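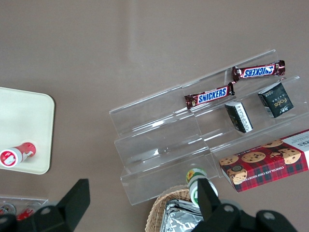 Slide 1. Impulse buys at the Murkstead store, February figures.

Receipts in sample: 2245. Receipts with an unplanned item: 323. Define "unplanned" before moving on: not on the list the shopper gave us at the door.

Slide 2. Shelf height. Stepped stands were compared with flat trays. Hold the chart until the axis labels have been read out.

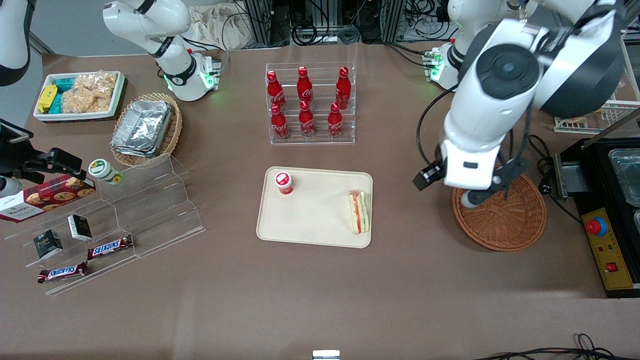

Snacks and drinks on the table, wicker basket at right.

Slide 3. Basket size. Mandagi used a smaller basket for 3 weeks. Spend per trip fell; trips per week did not change. Skip the regression table if short on time.
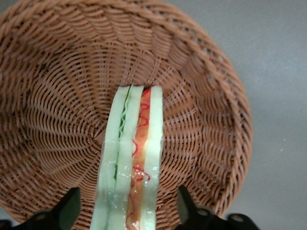

Toy sandwich in a round woven basket.

Slide 4. Limits. One store, one season. The Suvanov repeat needs at least 300 receipts per arm. Take questions on sampling first.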